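23/11/2022

I did not write for two weeks and I feel guilty about it, so tonight I make a big tea and sit down properly. My sister says a diary on the internet is not a diary, but she reads it, so good evening to her.

After lunch I took the long way, up Gillow Road and then to the path with the low wall. I like this path more than the nice ones in the center of Flustham. It goes straight, the stones are a dusty red color, and it is full of cracks, so you walk with one eye on your feet. When I first came to this town, in May, I thought somebody had laid big flat stones there in funny shapes on purpose. Tarek Lamrani laughed at me for that. He says it was one smooth surface when he was a boy and that the ground under it has been moving every winter. I don't know if he is right. He also says that the old brick factory stood in that place, and Mrs. Fontana downstairs says it was never there, it was on the other side of the railway.

I counted my steps once from my front door to the wooden fence at the end and it was 1,032. Today I did not count, I was thinking about my mother's letter.

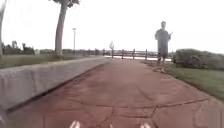
She wants to know if I will come home for the new year. The ticket is 159 if I buy it this week and I have the money, but I have also the rent and the winter shoes. I had decided no when I left the house, and by the time I was walking beside the wall I had decided yes, and then no again. My father used to say that you should never decide a thing while you are walking, you must sit for it. So I sat on the wall. It is low, good for sitting, and the top is flat, but concrete in November is a cold seat and I did not stay long enough to decide anything.

I like that wall very much. The side of it is a little stained, and the gray is the same gray as the steps of my old school. At school we were forbidden to sit on the steps and we all sat there, with bread and sunflower seeds, and the director shouted from his window on the second floor. I had not thought of him for years. He had a green coat.

The grass next to the path is still green, which surprises me every day. At home it would be yellow since August. It slopes down gently, and in summer I saw children rolling on it until they were sick. I wanted to try it also. I am thirty-eight years old and I did not try it.

The town newspaper wrote that they will repair the path next year. The price was 3,000 for only the first part, and Tarek became angry and said for this money he would do it himself with his cousin. They want to put new paving from the Allwood side first. I understand that an old person can fall there, and with a baby carriage it must be terrible. Still I will be sorry. I know some of the cracks already. There is one with a corner like the corner of a map, and I always step over it, I could not explain why.

On the way back I bought onions, lentils and a small lemon cake, and I ate half of the cake before the stairs. Mrs. Fontana had put my letter from the bank under my door. It was only about the new card.

Now it is past ten. The soup is in the refrigerator for tomorrow, the shoes are by the heater, and the left one has a hole which I can put my finger in. So the shoes I must buy in any case. I will call my mother on my break tomorrow and tell her that I am still thinking, and she will say that thinking is free but tickets are not.

I wrote "I will go" on a paper and put it under the cup. We will see if it is still true in the morning.

2 comments
Share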